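Cookies help us run this site. By carrying on you accept our use of them. OK | Find out more

Print this thread | E-mail to a friend

May 23, 2023

Tickets for Dradholm went up this morning, so a thread on what I know so far. It's the comics and small press weekend in July, back in the old market hall.

Weekend passes first. There are 800, and nearly half had gone by lunchtime. Day tickets go on sale next week, 400 for each day.

I'm on 2 panels this year. Saturday is lettering for people who hate lettering. Sunday is the webcomics one, which ran over last time, so get there early if you want a seat.

I'll have a table both days, shared with Trandorier. They're bringing the new anthology. I have six pages in it, near the back.
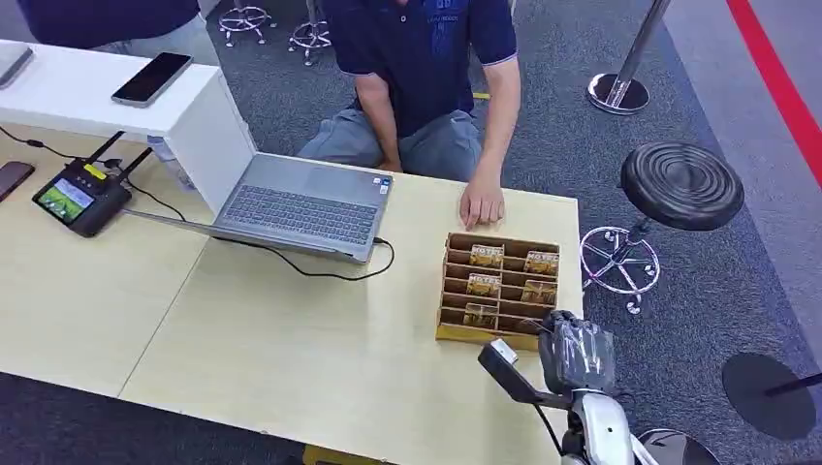 Laptop and phone on the table.

My own book isn't at the printer yet. Pages 30 to 34 still need colour and I keep changing the cover. If it's late I'll take pre-orders at the table and post them out in August.

Ajayi are doing the portfolio reviews again. You have to book, and the form only opens once you've got a ticket number. Bring printed pages if you can – the wifi in the hall is poor.

The Skamero screening has moved to Saturday night. Same room, later start. It's included with a weekend pass but day ticket holders pay extra on the door.

No commissions from me at the show. I'll sketch in books if you buy one.

Table numbers aren't out yet. I'll add mine to the end of this when I get it.

Filed under: Cons & Events, Small Press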